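3.2 The bin as a place where things are kept

Household storage research has been generous to the drawer, the shelf and the hook. The open-topped bin has been treated less kindly. In most of the studies reviewed in Section 2 it turns up as the place where sorting stopped, and it is coded under "other" along with windowsills and the floor of the car. We think this is unfair to the bin, which in the workshops we looked at held most of the things anyone was going to want before lunch.

The Hodwood study followed small repair benches over one working season, ending in November. Every bench had a proper storage system. Several had two, the second having been bought to fix the first. Labels were common and often handsome. All the same, when a job was under way the tools and stock in use migrated to a bin on the tabletop and stayed there, in some cases well after the job itself had been forgotten. We call this the active bin, to set it apart from the archive bin, which lives under the bench and is opened mainly when someone moves house.

An active bin has no lid. We mention it because the Plateck benches were supplied with lidded bins at the start of the season, and within 7 days the lids were in use as trays, a paint palette and, at one bench, a very adequate doorstop. A lid asks for a decision each time something goes in or comes out, and people in the middle of gluing a chair rail have no decisions to spare. Gray bins were preferred over clear ones. Participants said that clear bins "looked messy," a complaint that applied equally to the gray ones, but only from above.

Contents fell into two groups. The first was stock: bars, offcuts, lengths of trim, anything long and straight. The second was holding tools, meaning clamps and their relatives. The two groups were supposed to be kept apart under the Moser scheme, which gives each its own container and a colored card. In practice they were stored together, and the reason given was that they were used together. A clamp without a bar to hold was felt to be looking for trouble. Figure 4 shows the mixture in a modest form, with a reddish-brown bar and a dark green one sharing a gray bin with a black clamp-like item.

The arrangement of long pieces deserves a paragraph, and we regret that it deserves only one. Bars dropped into a bin by hand seldom end up parallel. They settle at a slight angle to one another, and the angle is useful: it leaves a gap for the fingers. Participants who squared up their bars at the end of the day took longer to get the first one out the next morning. One of them squared up a bar 3 times in a single session, each time in order to pick it up again. When asked, this participant said it was "just tidier" - a position we respect and were unable to measure.

Where the bin stood mattered more than what it was made of. Bins on the tabletop were reached into all day. The same bins moved to the floor beside the bench became archive bins almost at once, whatever the label said. The Nokard benches, which had a pale top and dark flooring, gave us the cleanest version of this. A small offcut dropped on the tabletop was put back in the bin, while one dropped on the carpet was generally left to the carpet, which has a pattern of pale specks and keeps secrets well.

Figure 4. An active bin on a light wooden tabletop, being reached into from above. Stock and holding tool are stored together.
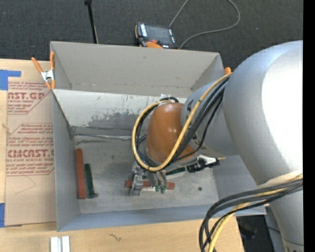
3.3 Sorting on the way out

If things go into an active bin unsorted, the sorting has to happen somewhere, and we found it happening on the way out. A person looking for one bar lifts two others, puts them down in a slightly better place, and by the end of the afternoon the bin has been half organized by someone who would deny having done it. The next section takes up this point using the retrieval diaries, of which 200 were handed out and a smaller number came back legible.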